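Home Fiction Poems Back Issues Submit About

Hole 137

24/07/2019

Boots first. Then the hard hat, then the keys to the core shed, which Signe keeps on a nail behind the coffee maker and which were not on the nail.

Märta Lindholm looked in the sink. Looked under the sink. Found them in the pocket of Birger's coat, hanging by the door where he had left it, though he'd told everyone at supper he was going straight to bed and hadn't set foot in the shed all day.

She took the keys. Didn't think about it much, not then. The woman from Purley was landing at noon and there was core to lay out, and the whole of Olter was running around in clean shirts.

The shed was cold. Racks up to the roof, boxes on the racks, each one with its tag stapled to the end. She liked it in there. Rock that had sat in the dark since before there was anything to look at it, and then one day a drill goes down and up it comes, in sticks, and some kid with a hose washes it off and there's the copper, yellow as a school bus. When there was copper. Mostly at Olter there was gray.

But there was Hole 137.

Everybody knew 137. It was the hole that kept the lights on. Giladlow had been ready to pull out, the trucks were half packed, and Birger Bråten had begged for one more off the east ridge, and at 1,471 feet the bit went into ore so thick the driller thought the core barrel had jammed. That was the story. Märta had come to camp the September after, so she'd only ever had the story, and the numbers, and a picture of Birger holding up a stick of it like a fish.

Now Purley wanted to buy. And Beryl Nuttall, who did the looking for Purley before Purley did any paying, had sent a list of the boxes she wanted to see. 137 at the top. Underlined.

Märta pulled the rack ladder over and went up.

The boxes were there. She slid the first one out and got it down to the bench, then the next. Wet brush over the top. The color jumped right out, fat veins, white quartz with the yellow running through. Pretty. She got her hand lens.

And looked. And put the lens down and looked without it, and picked it up again.

The rock around the veins was wrong.

Everything on the east ridge was green stuff, fine grained, breaks like a dinner plate. She'd logged so much of it she saw it with her eyes shut. This was pink. Only a little, only in the gaps between the veins, you could call it a stain if you wanted it to be a stain. But there were big flat crystals in it, and she had only seen that pink in one place, the summer she was a student and worked for beer money down the valley.

Tveit. The old Tveit mine. Shut for years, core piled in a barn with the roof half gone and no lock on the door.

"You're up early," Todor said.

She nearly went off the stool.

Todor Jurić ran the saw. He cut the core in half lengthways, one half to the lab and one half back in the box, and he did it so neat that you could put the halfs together and not find the join. He had a bread roll in one hand. He looked at the bench, then at her, then at the bench.

"Did you cut this?" she said.

"I cut everything."

"Did you cut this here."

He chewed for a while.

"It came to me in the boxes," he said. "With the tags on. Birger brought it himself, on the truck. I remember because he never drives the truck, he hates the truck. I cut what's in the boxes, Märta. I'm the saw."

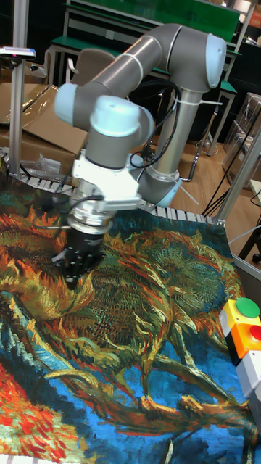
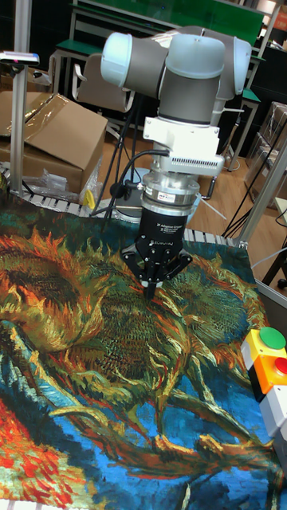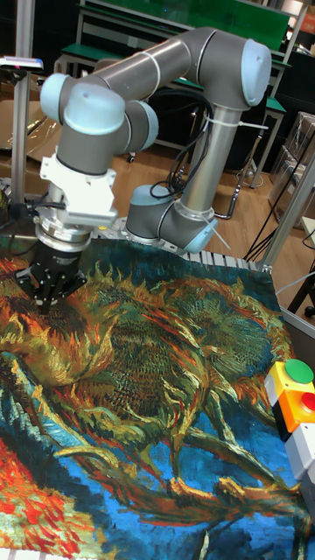 Vol. 2, No. 3

She went to Signe. There wasn't anyone else to go to.

Signe Sjöberg had the office trailer and the only chair in camp with arms. She was on the phone about the helicopter fuel. She held up a finger, and Märta stood there with a piece of core wrapped in a sock in her jacket, feeling like she'd stolen it. Which she sort of had.

"What," said Signe, hanging up.

Märta put the sock on the desk. Unrolled it. Said what she thought it was, and where she thought it was from. It took less time to say than she'd expected. It sounded crazy, then it sounded small.

Signe didn't touch it.

"You're two years out of school," she said.

"Three."

"Three. And Birger has been finding things in the ground since before you could tie your shoes."

"I know that."

"The lab passed it. The head office passed it."

"The lab only knows there's copper in it. There is copper in it! It's good rock. It just isn't ours."

The radio on the shelf said something about wind. Signe turned it down. She was looking at the pink now, in spite of herself, Märta could see her doing it. She'd been a geologist too before she got the chair.

"There's people in this camp with house payments," Signe said. "There's the whole town down there. The bakery. If Purley walks, it's finished by winter, you understand? You'd be doing that. You personally, with your sock."

"What if they don't walk and there's nothing there?"

"Then that's Purley's problem."

"And the next hole? And the one after that?"

Signe didn't answer. She rolled the core back up in the sock, pretty gently, and pushed it across the desk. Then she picked up the phone again.

So that was that. Or it wasn't anything, Märta couldn't tell. She went back outside. Bright, windy. Someone had painted the rocks along the path white for the visit and the paint had run.

Birger was sitting on the shed step in his shirtsleeves, without his coat.

"You have my keys," he said.

"Signe's keys."

"Yes. Well." He moved over. She sat, she didn't know why, she should have stayed standing. He had big hands with the knuckles all scarred up. He'd taught her to log. Taught her to lick the rock, which everyone thinks is a joke the first time.

"Pink," he said.

"Yeah."

"I washed it. I picked through that barn for a week, at night, with a flashlight, to get the greenest pieces they had. Thought I'd done it pretty well." He rubbed his knee. "You worked down there. I forgot that. I read it on your form when we hired you and I forgot."

"Why?"

"It's down there, Märta. Under the ridge. I know it is. The real one. I only needed them to stay long enough to drill to it." He said it like he was telling her the time. "They gave us two more years off that hole. I was sure we'd hit by the spring. Then I could have put the real boxes on the rack and burned the others, and who's hurt?"

"We didn't hit."

"No."

"We drilled over twenty thousand feet and we didn't hit."

"It's deeper than I figured," said Birger.

You could hear the helicopter by then. Just a thud in the air, behind the hill. Todor had come out of the saw room and was standing with his goggles pushed up, watching for it. The cook too. The drillers in their clean shirts, one of them with the tag still on the collar.

"I was going to take it out last night," Birger said. "All of 137. Say there was a mix up, rack fell, something. I got as far as the door with the keys. Stood there like a fool. Then I went to bed."

She had the sock in her jacket. It was heavier than you'd think. Good ore is.

The helicopter came in over the trees and sat down on the pad, and everyone grabbed their hats. A short woman got out, gray hair, old boots, really old, laces that didn't match. She ducked under the blades and came up the path fast with her own hand lens already swinging on a string around her neck. Signe went down to meet her with a hand out. Beryl Nuttall shook it without slowing down.

"Which one's the core shed?" she called out, over the noise. "Who logs here?"

Signe looked up the path. Todor looked at his boots. Birger got up off the step, one hand on the wall, and for a second Märta thought he would say it, he had his mouth open.

"I do," she said — too quiet, and had to say it again.

"Good. Show me 137 then. I've got till three."

Märta unlocked the door. It was still cold in there, the two boxes still out on the bench where she had left them, the top one dried off dull. Beryl Nuttall put her bag on the floor and held out her hand for the brush.

"Before you wet it," Märta said, and reached in her jacket.

More fiction
The Assay Boy
Night Shift, Lower Level
What the Pump Man Saw
Snow on the Haul Road
A Claim in Her Mother's Name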